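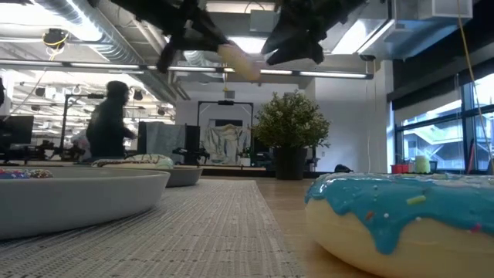
Kenza Younis
I'd bin half of those, sorry. If your 200 donut runs all go the same way, you've got one example and 199 copies of it. The policy will learn "reach there, close there" and the first time somebody nudges a plate it'll grab thin air.

gtzavaras
Bin half?? Kenza, I've been at this since March, have mercy! For anyone who's missed the start of the thread: the task is donuts and plates on a table, teleoperated, and we're trying to get to 800 clean runs before we train anything serious. I've been moving the plates between runs, only not by much. A hand's width, maybe. The placemat stays put.

Ida Eichhorn
A hand's width is fine for a first go. I'd sooner have 200 tidy runs with small changes than 200 wild ones where the operator is fumbling about. We tried the "scramble everything" approach at Dridstead and the arm learned to dither beautifully. It hovered over every plate like it was choosing from a menu.

Kenza Younis
That's an operator problem though, isn't it? If the person driving hesitates, you throw that run out. You don't stop moving the plates.

Ida Eichhorn
Yes, and then you've thrown out a third of your week. I'm not saying never move things. I'm saying widen it in steps.

kosmas_v
Can I ask a slightly different thing. How are you lot labelling the odd ones? We had 3,643 runs in the Holano set when I took it over (cups and bread rolls mostly) and the only tags were "good" and "bad". Bad could mean it dropped the roll, or the operator sneezed, or the recording started late. I ended up watching far more of them than I'd like to admit.

gtzavaras
I've got 4 tags now: clean, clean but slow, recovered, failed. Recovered is where the grip slips and I go back and get it without resetting. I was chucking those at first and then Eftychia told me off.

Eftychia Vlachopoulos
I did and I'd do it again. Keep the recoveries! They're the only runs where the arm sees what a mess looks like from the inside. If it's never watched anybody fix a bad grip it won't have a clue what to do with one.

Kenza Younis
Agree with that, for once we're all on the same side. Although I'd cap them. Too many and it starts fumbling on purpose so it can do the fixing bit.

Eftychia Vlachopoulos
Has that really happened to you or is it one of those things people repeat? Asking nicely.

Kenza Younis
Happened with the Rusano arm, on bread rolls. It would tap the roll, back off, then pick it up perfectly. Every single time. I can't prove it was the recoveries but when I cut them down it stopped tapping.

Ida Eichhorn
Could just as easily have been lag between the camera and the joint readings. Did you check the timestamps?

Kenza Younis
...I did not check the timestamps.

kosmas_v
Ha. Gerasimos, what are you doing about the background? I'd worry about daylight with a big window there. Ours fell over completely once the evenings got lighter, and we'd recorded nearly everything before lunch.

gtzavaras
Nothing clever. I've started splitting sessions, some early and some late, and I leave people walking about behind the table. I used to wait for everyone to clear off and it took forever. Plus whoever uses this thing in the end is going to have people wandering past it.

Eftychia Vlachopoulos
Good, leave them in. Swap the donuts about too, the icing colours I mean. If the blue one is always nearest the edge it'll decide blue means edge.

gtzavaras
Oh no. Blue is nearly always nearest the edge.

Kenza Younis
See my first post :)

gtzavaras
Right, fine, you win a bit. Plan is to keep what I've got, tag it as the narrow set, and do the next lot with the plates further apart and the colours shuffled. I'll train on both and on the new lot alone and post whichever embarrasses me less. Does anyone still have the shuffle script from Stamatopoulos? The link further up is dead.

kosmas_v
I've got a copy, will send it over tonight. It needs the object names in a text file, one per line, and it sulks if there's a blank line at the end.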